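The shop that packs itself is still a brochure

The pitch from Stastura runs to 34 pages, and the word "effortless" turns up on most of them. The company wants small clothes shops to rent a packing station: a bench, two arms, a camera on a post and a monthly contract. It will take whatever lands on the counter, fold what needs folding, bag it and hand it over. The rental is 200 pounds a month for the first year. After that the price is "subject to review", a phrase I have learned to read slowly.

I have nothing against machines in shops. The barcode scanner was a fine idea and so was the card reader. What bothers me about this one is the way the work has been tidied up before the robot is allowed near it. In the Stastura film every garment is a plain T-shirt, laid flat, one at a time, on a bare white bench. The bags stand up by themselves with their mouths open. I have worked behind a counter, and I never met a bag that did that.
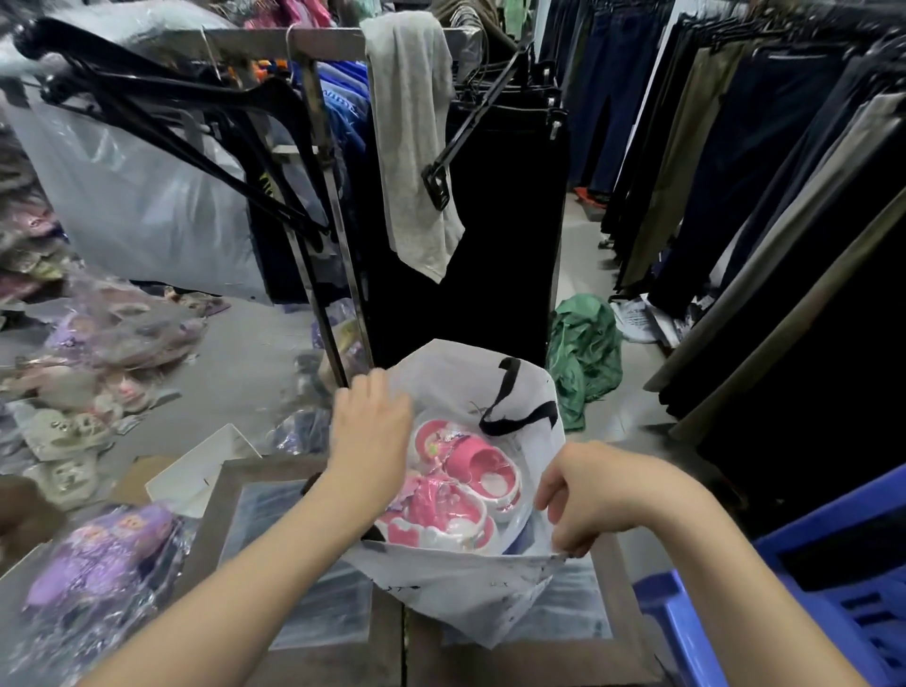
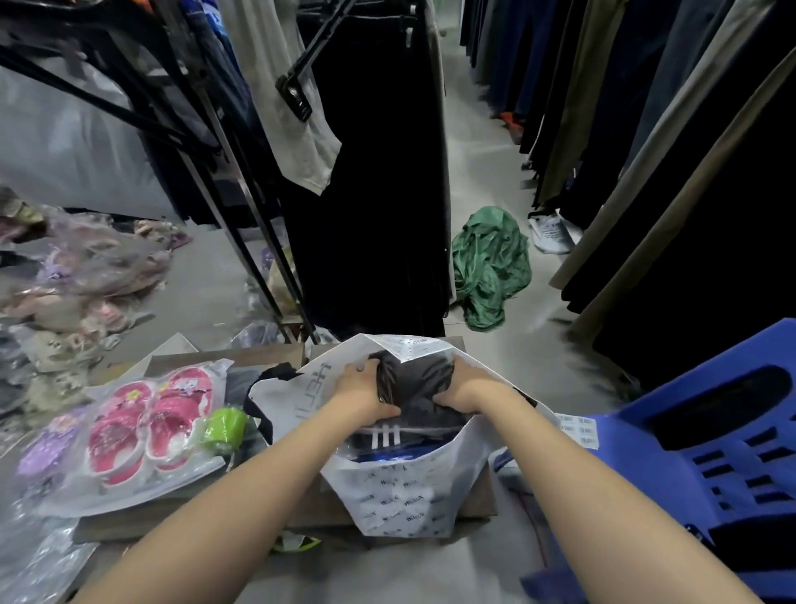
Ask what the station would make of a counter like that and the answers get vague. Children's shoes come in slippery clear plastic. A soft bag sags and has to be held open with one hand while the other does something else. A folded garment needs a shove to go in on top of what is already there, and the shove has to be firm enough to work and gentle enough to leave the bag in one piece. A person does all this while talking about the weather.

I put some of it to the company in writing. The reply said that the station "supports a wide range of soft goods" and that shoes were "on the roadmap". Wrapped items should be presented singly, with the label facing the camera. Bags must be bought from Stastura, in one of two sizes, with a stiffened rim. So the shop has to change its bags, clear its counter and hire someone to present things singly to a machine that was meant to save on hiring.

The figure everyone quotes is 83 per cent, the share of items packed without help in the company's own trial. It is printed large on page two. The small print says the items were chosen from an approved list, and the list isn't in the brochure. Even taken at face value, 83 per cent leaves plenty of customers waiting while an assistant leans in and sorts out a sleeve.

Serkurov, which sells a rival station, is a little more candid. Its leaflet says the product is meant for warehouses with uniform stock, and that shops should wait. I would trust that firm sooner, though it has nothing I would buy either. Toivonen offers only a bag holder, a bent metal frame that clamps to the bench and keeps the mouth of the bag open. It costs 20 pounds and has no contract. I suspect it would do more for most shops by Christmas than either of the others.

Supporters will say that all this improves with time, and perhaps it will. Then let the price follow the improvement. At the moment the shopkeeper pays full rent for a half-finished thing and supplies the awkward cases that help the maker finish it. Clause nine of the contract gives Stastura the use of all recordings from the bench, and I could find no discount in return.

If the company wants my good opinion, it can bring a station to the Rumovberg arcade on a Saturday in November and run it on whatever the customers put down. Their bags, their shoes, no approved list. I'll bring a chair. Until then, any shop owner who is tempted should ask for a month's trial without the deposit, and read clause nine before signing.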